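Boltemum Publishes Care Routine for Its Paired Hand-Held Grippers
July
By Teodora Petek

Boltemum today released the care and setup routine for the Urkau, its hand-held gripper, which is used in pairs to record the hand movements that robots are later trained on. The document runs to eight pages. The previous version ran to 244 and was, by all accounts, excellent for propping open doors.
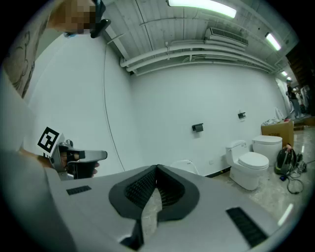
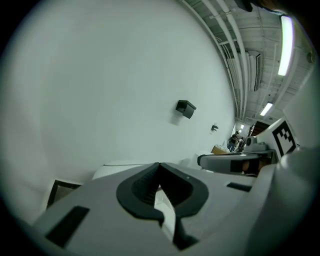
Urkau grippers with black ribbed finger pads and blocky square markers.

The new routine starts with the pads, where most complaints start. The ribbing picks up dust, and a dusty pad lets go of things at moments of its own choosing. Operators are asked to wipe both inner faces with a lint-free cloth and plain water every 24 hours of use. Solvent is out. So is the sleeve of a sweater, a method that Boltemum's service desk has seen defended at some length.

Pads are replaced as a set after around 1000 grasps, or sooner if the ribs have gone smooth at the tip. Fitting one new pad beside one old one saves a little money and produces a gripper that pulls to the left like a supermarket cart.

Next come the markers. Each must sit flat on its mount, with all four corners down and no tape over the printed face. A marker that has been knocked should be reseated and the pair calibrated again before any more recording is done. Bending it back by eye is described in the new text as "not a calibration."

"We read every service ticket from the past year, and a large share of them were solved by a cloth," said Kenneth Urquhart, who runs service at Boltemum. "That is a humbling thing to learn about a product you have written 244 pages on."

Mr. Urquhart's team also moved the jaw check to the beginning of the shift. The operator closes the jaws slowly, looks for an even meeting of the pads along their length, opens them fully and repeats on the second gripper. If one side arrives early, the linkage screw gets a quarter turn and the check is done over. If it still arrives early, the gripper goes back to the bench, and the operator is thanked for stopping at a quarter turn.

Erkomport will carry replacement pads and marker mounts from July. Bench repairs continue at the Iglesias workshop, which asks that grippers be sent in pairs, with the fault written on the tag. "Acting weird" has been retired as a fault category.

Current users can request the routine from their service contact. The old manual remains available in print while stocks last, and stocks are considerable.

Press contact: Teodora Petek, Boltemum | © Boltemum. All rights reserved. | Back to top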